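4. Puesta en marcha del deshumidificador Durnby

Vale, ya lo tienes fuera de la caja y has tirado el cartón (yo lo tiré enseguida y luego me arrepentí, guárdalo un mes por si hay devolución). Esta parte es la que más me preguntan por correo, así que voy despacio.

4.1 Dónde ponerlo

1. Busca un suelo firme y nivelado. El mío cojeaba un poquito y el depósito vibraba toda la noche, ¡un horror!
2. Deja 27 cm libres por detrás y por los lados.
3. Cierra ventanas y puertas del cuarto. Con la ventana abierta te pasas la tarde secando la calle.
4. Déjalo de pie 4 horas antes de enchufarlo, sobre todo si ha viajado tumbado en el maletero.

Nota: si lo vas a tener en un dormitorio, ponlo lejos de la cabecera. En modo nocturno se oye poco, pero se oye.
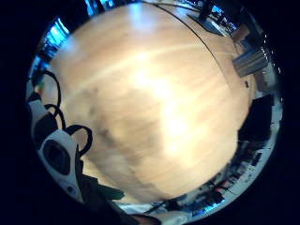
4.2 Primer encendido

1. Comprueba que el depósito está metido hasta el fondo. Tiene que hacer clic. Si no hace clic, la luz roja se queda fija y no arranca.
2. Enchúfalo directamente a la pared. Consume 380 W, y las regletas viejas del trastero no me dan ninguna confianza.
3. Pulsa el botón de encendido y espera. El compresor tarda un rato en entrar, no lo apagues y enciendas como hice yo la primera vez.
4. Elige la humedad. Yo lo dejo en 55 % casi todo el año y en mayo lo bajo un poco, cuando guardo las mantas.

Precaución: no lo tapes con ropa para que se seque antes. Tiende al lado, con el aire apuntando hacia la ropa, y va de maravilla.

4.3 Vaciado y filtro

El depósito se saca tirando recto hacia ti, con las dos manos y sin prisas (lleno pesa más de lo que parece). El agua no se bebe ni vale para la plancha, por muy limpia que la veas.

1. Apaga el aparato y espera a que pare el ventilador.
2. Vacía, seca el borde con un trapo y vuelve a encajarlo.
3. Saca el filtro de la rejilla trasera y pásale el aspirador. Si tiene grasa, agua tibia y a secar a la sombra.

Nota: los filtros Rellon también encajan, aunque hay que apretar un poco la pestaña de arriba. Los Cudus no, ya lo intenté.

Cuando llegue a 2.000 horas de uso se enciende un aviso naranja. Para quitarlo, mantén pulsado el botón del temporizador hasta que parpadee, y sigue con la limpieza a fondo del apartado 5.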